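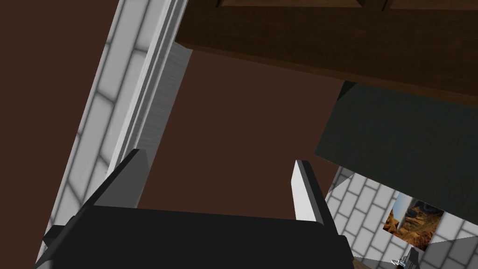
Fig. 1. Flat reddish-brown, rendered view.

August, shop notebook, oil paint trials, batch 2185

Red oxide in raw linseed oil, second attempt. Pigment is the Trostach, same sack as before. Weighed out 81 g, wetted with oil on the slab and left under a cover overnight. Mulled in four portions this morning. The last portion came out stiffer than the rest and was let down with a few drops of oil before combining. Should have recorded how many.

Drawdowns on primed pine and on bare pine. Bare board flashed within the hour, dull patches over the earlywood. Primed board leveled well except at the left end, where the bar chattered. Repeated that one.

Masstone is browner than the July card. Corinne thinks the old card has yellowed in the drawer. Possible, but the pigment settles and we never roll the sack before scooping. Will take the next sample from the bottom and compare.

Fedelico drier left out this time. At 2:40 p.m. the primed board still printed a thumb. The Mondal panel from the last batch is through-dry but wrinkled where the coat ran thick at the lower edge. Cut it back with 400 and then 2000 wet, and the wrinkle telegraphs all the same. Scrape and recoat.

Dwayne asked for the recipe by volume. Not giving one until the tap density is done, the scoop varies too much.

To do:
Label the jars. Two have no date.
Strain the remainder before it skins.
Ask Bernadette where the finer mesh went.
Check both boards at 8 a.m., same thumb, same corner.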